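Can It Press the Button Yet?
Automation Notes, Jan 11, 2023

Office chores get less attention than laundry and dishes, and they make a better test of where humanoid machines stand. The motions are small, the furniture is standard, and the parts a hand has to reach are usually on the side it can't see. Our desk series at the Gradska workshop started in October with wiping and trash pickup. This month's subject is the monitor: go to the underside of the lower bezel with one finger, without shoving the screen back or dragging the stand.

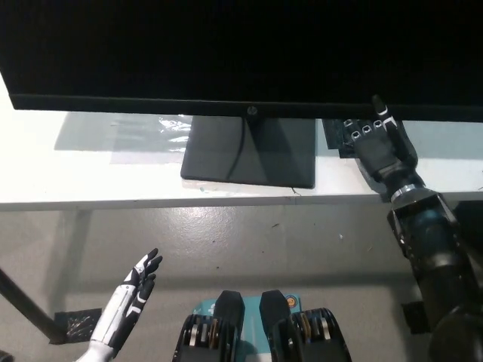 Right hand at the monitor, index finger raised. The screen is off.

The posture matters more than the finger. Müzeyyen Çınar, who writes the motion plans, keeps the remaining fingers curled so that only the index can meet the plastic. The approach is from below, and the last 15 mm are run slowly under a force limit. Above that limit the finger backs off and the plan restarts from the desk edge.

Three problems are still open.

Finding the target. A black control on a black bezel gives vision very little to work with. Fidell, our perception module, locates the logo and the corners of the bezel and estimates the rest. An error of 10 mm is enough to miss.

Tilt. Screens get bumped. A lower edge that slopes to one side changes the contact height along its length, and a stored height is no use.

Confirmation. Touching the bezel and pressing a control are separate events. In the second picture the fingertip is against the underside and the screen is dark. Contact is all we would log from that.

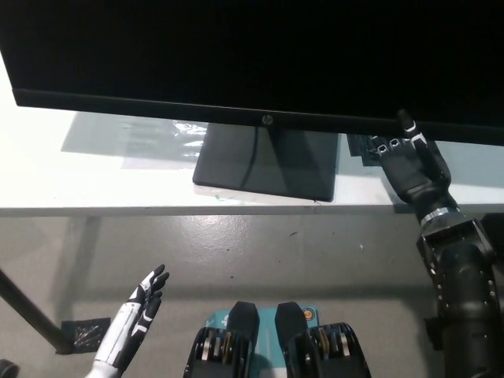 Where that leaves chores

For fixed desks with known monitors, close to usable under supervision. For an ordinary office, no. The Valderrama arm cell does the same reach faster, but it is bolted down and has one screen to deal with. We plan roughly 2000 more reaches on mixed monitors before moving to light switches. Risance has asked for the force logs, which will go out with the next issue.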